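4.2 Collecting the drawer demonstrations

The task is to open one named drawer of a small-parts organizer and close it again. Most adults can do this while talking on the phone, and several of our demonstrators asked if they could. The organizer has nine clear drawers in a yellow grid, three rows of three, and it stands upright on a white board toward the far side of the table. The demonstrator holds one gripper in each hand and works from the near side. Each gripper carries its own camera and a triangular marker plate, and a head-level camera records both arms at once.

We kept the instructions short. Demonstrators were told which drawer to open, asked to start with both grippers well away from the organizer, and asked to move at a speed they would not be embarrassed to see played back. The last request was interpreted generously. Recording ran through the Bodnár logger, which starts and stops on a foot pedal and is therefore also capable of recording a person looking for a foot pedal.

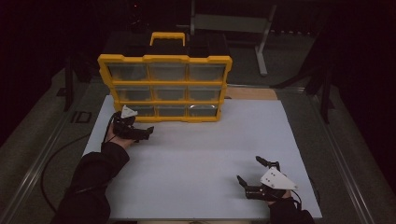

4.3 What counts as a demonstration

A demonstration begins when the pedal is pressed and ends when the drawer is flush with its neighbors. Between those two events people do a great deal that the task definition does not mention. They line up on the wrong drawer, think better of it, and move over one. They tap the case to see whether it will slide, and it does. They close the fingers, open them, and close them again in exactly the same place, apparently to let the gripper know who is in charge.

Our first policy, trained on everything, learned all of this with admirable fidelity. It hesitated like a person and then missed like a machine. We therefore split each recording into approach, grasp, pull, and return, and kept the approach only from the last moment at which the gripper was moving toward the correct drawer. The open space in front of the organizer turned out to matter more than we had planned for, as the wrist cameras spend much of an approach looking at plain white board with a little yellow at the top of the view. A policy that sees mostly white has few grounds for an opinion about where it is.
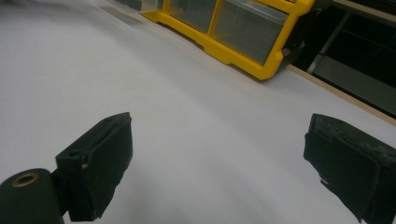 Zoltbridge Robotics Letters, Vol. 7, p. 742

We tried two remedies. The first was to add the head camera as a policy input. This helped with choosing the drawer and hurt with everything else, chiefly through the demonstrator's sleeves, which the policy came to regard as essential equipment. At deployment there are no sleeves. The second was to give the policy a short history of wrist images along with the gripper pose, so that a stretch of white board could at least be remembered as having come after something more informative. We kept the second and dropped the head camera from training, retaining it for labeling.
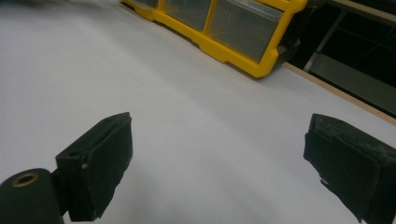
The full set came to almost 2,000 demonstrations, of which 99 were thrown out by hand. The most common reason was a lost pose estimate, usually when one marker plate passed behind the other gripper. The next was the wrong drawer, opened with complete confidence. We had intended to keep a few of these as negative examples, but the labeling tool (Gameline) had no category for being sure of oneself and mistaken, so they went out with the rest.

The grasp itself proved the hardest segment to teach. The drawer front is transparent, the drawers around it are transparent, and the pads have to arrive on either side of one of them. Human demonstrators handle this by feel once they are near enough. The recordings contain no feel. What they do contain is the position of the two pads relative to the yellow rails, and an ablation in which we blurred the rails (Section 5.1) suggests that the policy leans on these far more than on the drawer it is supposed to be holding.

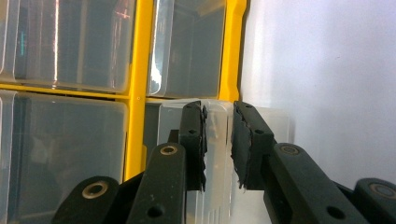

Figure 7. Gripper camera view near the grasp: finger pads at the left and right edges of a clear drawer front.

Pull length was left to the demonstrators, and it varied by temperament. Some opened the drawer just far enough to satisfy the definition. Others pulled until the case began to follow. We added a cap on travel in the Flarnar controller, which the policy now reaches on most trials and leans against.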